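Speaker notes - handheld gripper, built at the kitchen end of things
Tirkance open workshop, 6 December 2025
Vlasta Říha

Slot is short. Skip the bio. Say name, say thank you to Jenton for the bench space, go.

Start with why. Wanted to teach an arm to tidy a desk. Don't have the arm finished. Can still collect the demos by hand if the fingers are the same as the ones that go on the arm later. So: fingers first, arm whenever.

Hold it up. Pass it around if people are nice. Ask for it back!!

The fingers
- mounting blocks, white, printed. Two screws each. First lot had one screw and the finger twisted under load, you could see it twist. Show the bad one, it's in the coat pocket
- pads are the magenta ones, soft, ridged. Ridges run so the thing doesnt squirt out forward when you squeeze
- dark gray strip on the inner edge. Say it's there to give the camera an edge to find against the pink. Worked better than I had any right to expect
- pad version 8. Don't go through all of them. Maybe mention 5, the sticky one, it picked up cat hair and after that nothing else

Trigger and linkage
- bike brake lever, cable, return spring. Spring from the Ostapchuk junk drawer, thank them, they're in the second row probably
- holes drilled at Drilley because my own drill press wanders. Own up to that
- slop in the linkage: fixed with a washer. One washer. Two evenings to find out it was one washer

Camera sits back behind the fingers looking forward. Wide lens. Corners go dark, fine, I don't use the corners. What matters is both tips in view the whole time, open or shut.
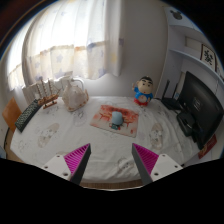
Task is dumb on purpose. Computer mouse, mouse pad. Pick it up, put it back on the pad. That's it. Pause here, people always ask why so easy. Answer: it's not easy. Rounded shell, nothing flat to grab, and a busy printed pad under it. Come in too high and the fingers ride up over the top. Too low and you drag the pad along.

Leave the rest of the desk alone. Keyboard stays, monitor stays. I cleared everything in October for the first batch and the model was lovely on a bare table and useless the minute a teapot showed up. So clutter stays in now. Daylight too, curtain and all.

Numbers (slow down for these)
- 729 tries recorded
- threw out 258. Bumped the table, cable snagged, talked to someone mid grab
- go slower than feels right. My fast ones were nearly all in the bin

What I'd change
- lighter handle. Wrist hurts after a long session
- pads that swap without a screwdriver
- label the SD cards. Please label your SD cards. Lost a whole evening to this, skip the story if running late

Parts list on the last slide, leave it up during questions. Files go on the Tirkance shared drive tonight, or tommorow if the train is bad.

Questions I expect: cost (have receipt pile in bag), why not buy one (wanted to make it), will it do left handed (yes, flip the lever bracket, takes a minute).

If there's time, let somebody from the front row try a grab. Bring the spare cable.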